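Notes for the Zindbridge food evening, 12 October 2024
Talk: What the island eats in winter

Start with the bread. Pass the baskets round before saying anything and let people get a piece in hand.

Falholm is a fishing village with 600 people, two shops and one bakery. I spent a winter there and went expecting fish at every meal. Most days I had barley, cabbage and dried peas. Fish was for the end of the week, and for guests.

Explain how the barley is cooked. It goes into cold water the night before, then sits on a low heat for 2 hours with an onion and a bay leaf. No stock. Salt at the end. People there were surprised that I wanted it written down.

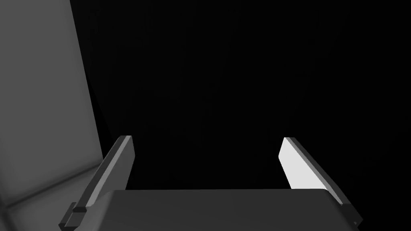
The second thing is the pea soup. Every house makes it a bit differently, and they will all tell you the neighbours put in too much thyme. It is thick enough to stand a spoon in on the first day and has to be let down with water on the second. Mustard on the side, never in the pot.

Pause for questions on the soup, as there are always some. If asked about ham: yes, some houses use a bone, but plenty don't, and in the weeks before the December feast hardly anyone does.

Move on to the feast. It runs to 14 dishes, most of them small. List a few only - pickled beetroot, baked apples with rye crumbs, smoked herring, the white cabbage with caraway. Say that the older people call the weeks before it "the thin weeks" and eat no meat or butter. Younger families keep the habit loosely, or skip it.

Mention Ravn, the cafe by the harbour, which serves the thin-weeks menu at lunch. Six tables, so go early. Lanunetti, the deli here in town, has pearl barley and split peas by weight, and will order the dark rye flour if you ask.

Keep the last part short. Read out the barley recipe once, slowly, for those who want to copy it down. Copies are on the table near the door, with the soup on the back.

Tasting afterwards. Lids off the pots before the last question.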